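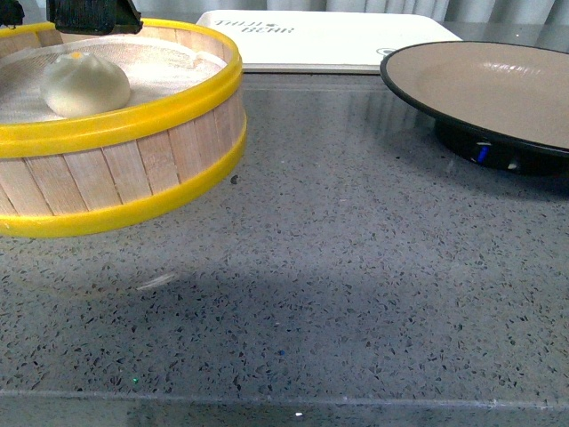 Projektbericht Sarivano: Vom Dampf auf den Teller

Modul Lebensmittel und Service, viertes Semester
Betreuung: Tsung-han Lau

1. Ausgangslage

Die Teeküche Fustelgate verkauft gedämpfte Hefebrötchen zum Mitnehmen und am Tisch. Im Oktober haben wir dort zwei Vormittage lang zugesehen. Beim Dämpfen lief alles rund, die Verluste entstanden danach. Brötchen klebten an der Einlage, rissen am Boden auf oder standen so lange auf dem Tresen, dass die Haut faltig wurde. Gerissene Ware darf Fustelgate nicht verkaufen, sie geht in die Personalverpflegung.

Unsere Frage war deshalb eng gefasst: Welche Einlage und welche Wartezeit nach dem Dämpfen führen dazu, dass ein Brötchen heil vom Korb auf den Teller kommt? Füllungen und Rezeptvarianten haben wir weggelassen. Eine Gruppe im Vorjahr hatte beides zusammen untersucht und konnte am Ende nichts davon sauber trennen.

2. Material

Der Teig kam fertig vom Lieferanten Vosico, damit jede Charge gleich war. Verglichen haben wir Backpapier mit Löchern, Kohlblätter und ein weißes Netz, das in den Korb gelegt wird.

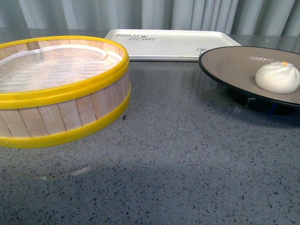 Das Netz muss vor dem ersten Gebrauch ausgekocht werden, sonst riecht es. Backpapier ist bequemer, wellt sich aber im Dampf, und wenn die Löcher nicht groß genug sind, sammelt sich darunter Wasser. Kohlblätter kosten am meisten Zeit – sie müssen gewaschen, blanchiert und trocken getupft werden.

Zum Wenden und Schneiden wurde nichts verwendet. Alle Brötchen wurden von oben gefasst und senkrecht abgehoben. Seitliches Ziehen haben wir nach dem Vorversuch gestrichen, es riss fast jeder Boden.

3. Durchführung

Pro Einlage haben wir 40 Brötchen gedämpft und sie nach verschiedenen Wartezeiten entnommen. Bewertet wurden Boden und Oberfläche, jeweils als heil, angerissen oder gerissen. Zwei Personen haben unabhängig voneinander notiert, bei Abweichung galt die schlechtere Note.

Der Deckel bleibt nach dem Abschalten noch kurz zu und wird dann schräg abgenommen, damit das Kondenswasser zum Rand läuft.

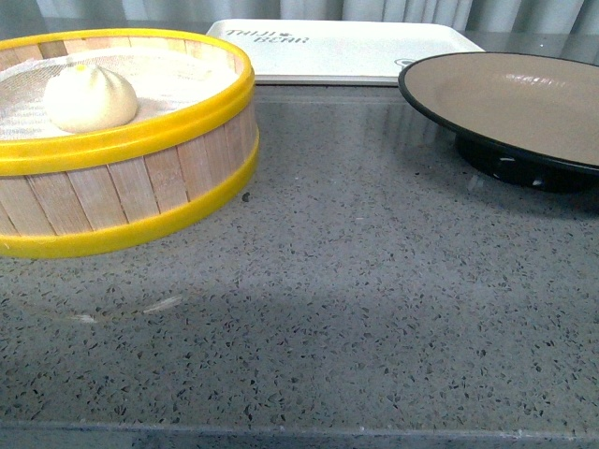
Die Wartezeit wirkte stärker als die Einlage. Bei Entnahme gleich nach dem Abschalten klebten alle Varianten, auch die Kohlblätter. Nach 4 Minuten lösten sich die Brötchen vom Netz am besten, danach wurde der Rand zäh. Schwierig waren Stellen, an denen das Netz nicht ganz glatt lag. Auch mit nur einem Brötchen im Korb bleibt der weiße Netzstoff leicht faltig, und wenn der Teig in so eine Falte sinkt, zieht er beim Abheben Fäden. Wir haben das Netz ab der zweiten Serie vor dem Einlegen glatt gestrichen.

4. Ergebnis

Ohne Glattstreichen waren 23 von 40 Böden auf dem Netz heil. Mit Glattstreichen und Wartezeit wurde es deutlich besser, die genauen Werte stehen in der Tabelle im Anhang. Backpapier lag knapp dahinter. Kohlblätter schnitten gut ab, kamen für den Betrieb wegen der Vorbereitung aber nicht in Frage.

5. Anrichten

Auf einem kalten Teller beschlägt die Unterseite und der Boden weicht auf. Wir haben die Teller deshalb vorgewärmt und den Abstand zum Korb kurz gehalten.
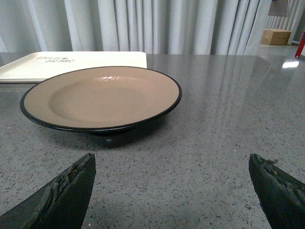
Eine flache Mulde in der Mitte erwies sich als praktisch, weil das Brötchen darin nicht wandert. Auf glatten Platten rutscht es beim Tragen. Den Wechsel auf Holzbrettchen hat Andreadis, der Ausstatter der Küche, vorgeschlagen. Zum Testen fehlte die Zeit.

6. Offene Punkte

Unklar ist, wie oft sich ein Netz auskochen lässt, bevor es ausfranst. Außerdem haben wir immer nur kleine Körbe belegt. Ob vier Minuten auch bei gestapelten Körben passen, müsste eine Folgegruppe prüfen, am besten an einem Montag, wenn in der Küche Platz ist.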